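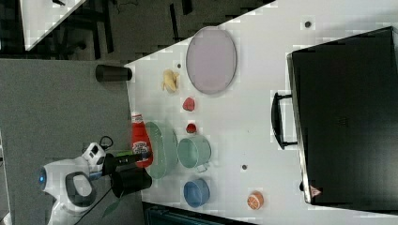
Zamden two-finger gripper kit, third week with it. Bought for the shared workshop, bolted to the arm we already had, and I've been throwing play food and cheap kitchen stuff at it most evenings. Short version: good fingers, bad manual, one part I'd send back if the return form worked. The test I care about is a ketchup bottle lying on its side, label and all, because it's heavy at one end and it rolls. Banana and strawberry are the easy stuff. If a gripper can't do the bottle I don't want it on my bench.

What you get: gripper body, two long fingers, a wrist adapter, one cable, a bag of screws, a folded sheet that calls itself a manual. No spare screws. No hex key either, which for this money is cheap of them. I used my own.

Build time. The box says 20 minutes. Took me an evening. Not hard, just badly explained. Step 4 shows the adapter plate upside down – do it the way the drawing says and the cable comes out the wrong side, and you take it all apart again. Ask me how I know. Châu Cù had the same kit from the April batch and did exactly the same thing, so it's the drawing, not me.

Screws are soft. Go easy. I rounded one on the first night and had to drill it.

Software: the Zamden app is ok. Finds the gripper right away, open and close work, force slider works. Presets are useless, skip them. I ended up writing my own close routine in roughly 9 lines and it beats every preset in there. There's a Condori driver as well, which people on the forum like. Tried it, it dropped the connection twice in one session, went back to the app. Maybe they fixed it by now.

Grip on hard round stuff is good. On soft stuff fine once you drop the force way down. Out of the box it squeezes like it's mad at you.
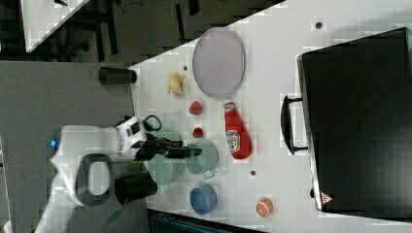 Reach is where the long fingers pay off. My old Sivstead gripper had stubby ones and the wrist would bump into whatever was next to the thing I wanted. With these you can come in nearly flat to the table, fingers sideways over the green pot, and the wrist stays well back. Makes teh path planning a lot less fussy. Downside is flex at the tips. Heavy object held right at the end and you can feel it sag a bit if you put your hand on it. Grab deeper when you can.

Clear plastic dishes are still a pain, but that's my vision setup, can't blame the gripper. The depth goes all over the place on see-through stuff and I have to nudge the target by hand. Opaque bowls no problem.

The cable. This is the part I'd send back. Too short for a full turn of the wrist, so you either limit the joint or buy the extension, sold seperately of course. I limited the joint. Leave yourself a loop at the wrist and do NOT zip tie it tight, the connector doesn't like being pulled on. Mine went flaky after 2 days of tight ties, been fine loose.

Noise: quiet. A little whine when it closes. Nothing you'd notice over a shop vac.

Compared to the Jovell, which is the other one everybody asks about – the Jovell has the better manual and a proper cable, and the bag has spare screws in it. But shorter fingers and it costs more. If you only pick up blocks get the Jovell and save your evening. For mixed stuff on a crowded table I'd buy the Zamden again, grumbling.

Pros: long fingers, force control, quiet, price
Cons: manual, soft screws, cable, presets

4 out of 5. Would be 3 if I hadn't had a drill handy.

Edit 2019-07-13: support wrote back. They're sending a new cable, same length. So.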